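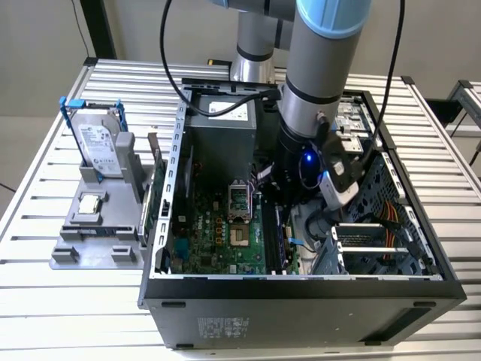
Torre de secretária aberta sobre a bancada, com o painel lateral retirado.

Sobre a Vrabec

A Vrabec presta serviços de conservação e transferência de arquivos documentais para autarquias, cartórios, escolas e empresas de pequena e média dimensão. A sede fica em Geltville, no edifício onde funcionou o depósito de papel da antiga Zillness, adquirido em setembro com a totalidade das estantes metálicas.

A atividade divide-se em inventário, higienização, digitalização e custódia. O inventário é feito por série documental, com atribuição de cota a cada unidade de instalação. A higienização é mecânica, a seco, com trincha macia e aspiração de caudal regulável. Não se aplicam produtos líquidos sobre papel manuscrito sem ensaio prévio de solubilidade da tinta. 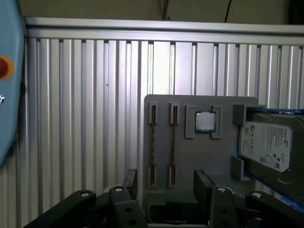

Painel de alumínio canelado com calha horizontal no topo.

Instalações

O depósito dispõe de 74 módulos de estantaria compacta, repartidos por 3 salas. As salas têm controlo independente de temperatura e humidade relativa, com registo contínuo e alarme local. Os valores de referência são acordados com o cliente em função do suporte: papel, película ou suporte magnético. Os documentos com sinais de atividade biológica ficam em quarentena numa divisão separada, com circuito de ar próprio, e só entram no depósito geral após parecer escrito do técnico responsável.

A digitalização de volumes encadernados é efetuada em berço ajustável, sem abertura forçada da lombada. Os ficheiros matriz são entregues em TIFF sem compressão e as cópias de consulta em PDF pesquisável. Cada lote é acompanhado de uma lista de somas de verificação.

Sistema de descrição

A descrição arquivística é feita em Sallska, aplicação desenvolvida internamente. Permite exportar registos em EAD e em CSV, e mantém o histórico de alterações por utilizador. Os clientes com contrato de custódia têm acesso de leitura ao respetivo fundo.

Pedidos de consulta

Os pedidos são feitos por formulário, com indicação da cota. Cada requisição pode incluir até 20 unidades de instalação. A consulta presencial decorre na sala de leitura, mediante marcação. Não é permitida a entrada de canetas de tinta, alimentos ou sacos.
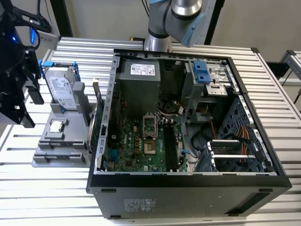
É possível levantar documentos originais em custódia?
Os originais são entregues ao titular do contrato ou a pessoa por ele mandatada por escrito, contra assinatura de guia de saída. A cota fica reservada no depósito até à devolução.

Página revista em 24 de novembro.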